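The Long Way Home to Cudholm

Yesenia Mosquera was 34 when she finished the first of the stories that would become Cudholm, and she put it away in a kitchen drawer for eight years. I heard this from her over a very slow lunch in March (she orders soup and then forgets about it, she talks so much), and I have thought of that drawer often while reading the book.

It is a small thing, only 117 pages, and you could get through it between supper and bedtime if you were in a hurry. Please don't be! The title story follows a ferry clerk named Aretti who has been left a house by an aunt she met only twice, and for a good long while all she does is walk through the rooms and open the windows. I was completely happy to walk along with her. Then a letter comes, written to the aunt by a man called Hoàng, and the story goes somewhere much sadder and stranger than I was ready for.

Mosquera wrote most of it by hand, early, before her children were up.
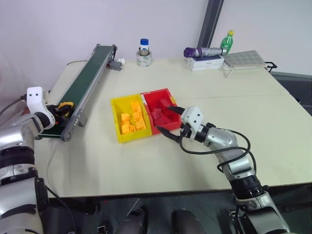 She still works that way, although the children are grown now and she could sleep until noon if she liked. "I tried the afternoon," she told me. "Everybody in the story got cranky."

The other long piece, "Dalulley," is the one her readers argue over. It is told by two sisters who can't agree on what their mother was like, and I'll admit I sided with the wrong one for nearly the whole story and had to go back to the beginning. On the second reading I noticed how often the younger sister changes the subject. Mosquera was delighted to hear it, and finally picked up her spoon.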